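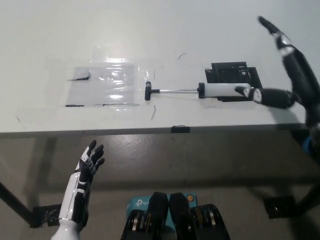 tobble60 wrote:
Is the slow thumb down to the servos or your code? Mine at Farkton crept like that until I upped the supply.

Jerkcombe_Jo wrote:
Code, I think! I capped the closing speed at 50 while we sort out the syringe job. Everything on the right hand goes through the same limit, and I'm so pleased it reaches the barrel at all – in January it couldn't find the table.

mossplate wrote:
I'd drop the hands for this. A clamp and a stepper on the plunger would do it in an evening.

Jerkcombe_Jo wrote:
Where's the fun in that? We want both hands working, one on the barrel and one on the handle. The shared workshop has a clamp rig already and it's very good (and very dull).

tobble60 wrote:
With Jo on this. But mossplate has a point about the T handle, it's an awkward thing to grip with long fingers. Try rubber tips?

mossplate wrote:
Rubber tips drag on plastic sheet. Tape is better.

Jerkcombe_Jo wrote:
Got 2 sets of tips on order, will try tape first. Left hand code goes in tonight after 8!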